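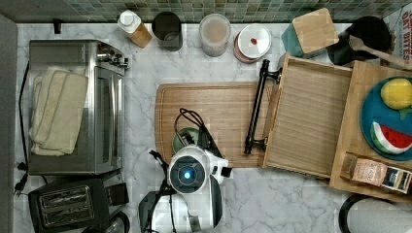
Toaster corner, with towels.

My aunt in Litach still mails me letters, real ones, and I've been trying to get back to answering them by hand. It's slow going!

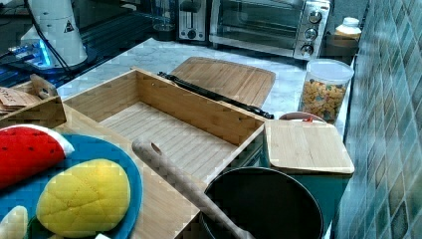
I used to write 2 pages without stopping for breath. Now I get as far as the weather and wander off — then the envelope sits for 24 days.

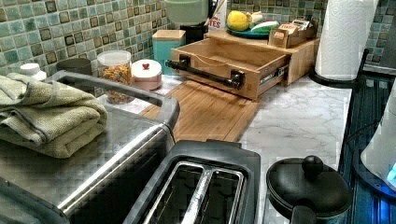 Green tile, same as ever.

Her last one was all about the Westitz bus, and I loved every line.

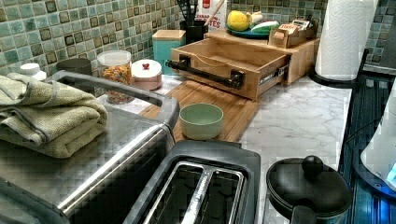
Sipho Hlongwane wrote back that I should just mail the short ones, weather and all.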